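Keeping bread fresh on the counter

Store the loaf cut side down in a paper bag, away from the stove. It will keep two or three days. After that, slice it and freeze it flat, with wax paper between slices.

Frozen slices can go straight into the toaster. Add about 30 seconds.

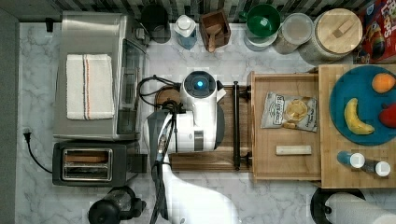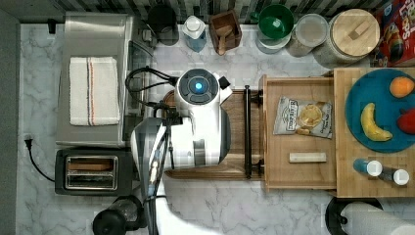
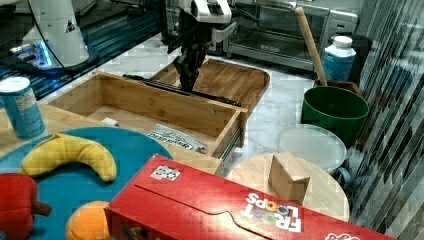
Toaster and toaster oven in the first two, open drawer in the last.

Empty the crumb tray every 8 days or so. Unplug first.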